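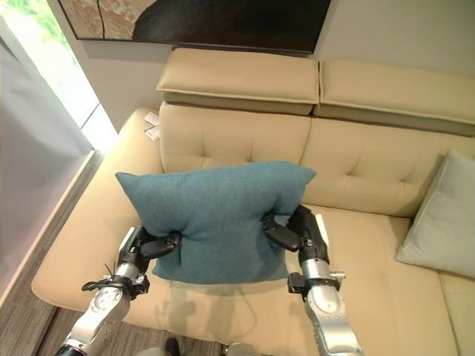 Abb. 7.1: Zierkissen mit filzartiger Oberfläche vor dem gehefteten Rückenpolster eines beigefarbenen Ledersofas

Kapitel 7
Polstermöbel im Wohnbereich: Aufbau, Bezüge, lose Auflagen

Lernziele
Nach der Bearbeitung dieses Kapitels können Sie
- feste und lose Polsterteile unterscheiden und benennen,
- die Knopfheftung als Konstruktionsmerkmal erläutern,
- Kissenbezüge nach Material und Oberfläche einordnen,
- einen Pflegeplan für eine Sitzgruppe aufstellen.

7.1 Begriffe

Ein Sofa besteht aus Gestell, Unterfederung, Polsteraufbau und Bezug. Die mit dem Gestell verbundenen Teile werden als Festpolster bezeichnet. Lose Auflagen sind alle Teile, die sich ohne Werkzeug abnehmen lassen, insbesondere Zierkissen und Rückenkissen. Kopfstützen nehmen eine Zwischenstellung ein: Je nach Modell sind sie aufgesteckt, eingehängt oder fest verschraubt. In der Bestandsaufnahme ist die Befestigungsart deshalb gesondert einzutragen.

Das Sofa in Abb. 7.1 trägt auf der Rückenlehne getrennte, rechteckige Kopfpolster. Die Rückenfläche ist in Felder gegliedert und mit Knöpfen abgeheftet. Die Armlehne links ist breit ausgeführt und gepolstert.

7.2 Knopfheftung

Bei der Knopfheftung wird der Bezug mit einem Heftfaden durch den Polsteraufbau gezogen und auf der Rückseite fixiert. Die Heftung begrenzt das Verschieben der Polsterlage und gibt der Fläche ihr Relief. In den Vertiefungen sammelt sich Staub. Sie werden mit einer weichen Polsterdüse bei verminderter Saugleistung gereinigt. Karam und Fakhoury geben im Werkstatthandbuch Plolitz für Sitzflächen im Objektbereich einen Prüfabstand von 200 Betriebsstunden vor; Rückenflächen werden bei jeder zweiten Prüfung einbezogen.

7.3 Zierkissen

Zierkissen bestehen aus Hülle und Füllung. Für die Hülle kommen Gewebe, Maschenware und Filz in Betracht. Wollene oder filzähnliche Oberflächen rauen unter Reibung auf und neigen zur Knötchenbildung. Glatte Lederbezüge zeigen dieses Verhalten nicht, reagieren jedoch empfindlich auf harte Reißverschlüsse und auf Farbabrieb dunkler Textilien.

Unter seitlichem Druck weicht die Füllung in die Ecken aus. Das blaugrüne Kissen in Abb. 7.1 ist an den Seiten eingedrückt, die oberen Ecken wölben sich vor, die Unterkante hängt durch. Zum Auflockern wird ein Kissen an gegenüberliegenden Seiten gefasst, mehrmals zusammengedrückt und wieder freigegeben. Danach sind die Ecken auszuformen.

7.4 Anordnung und Standort

Vor dem Absaugen werden alle losen Auflagen und Gegenstände von Sitzfläche und Armlehnen entfernt. Papiere sind getrennt abzulegen. Kissen werden nach der Reinigung an die Rückenlehne oder in den Winkel zwischen Rücken- und Armlehne gestellt.

Leder in Fensternähe ist vor direkter Sonneneinstrahlung zu schützen, etwa durch ein lichtdurchlässiges Rollo. In der Musterwohnung Gillside wurde für das Sofa ein Wandabstand von 12 cm festgelegt.

Aufgabe 7-1
Erstellen Sie für eine Sitzgruppe Ihrer Wahl eine Liste der festen und losen Polsterteile. Tragen Sie Bezugsmaterial und Reinigungsverfahren ein. Verwenden Sie das Formblatt auf Seite 119.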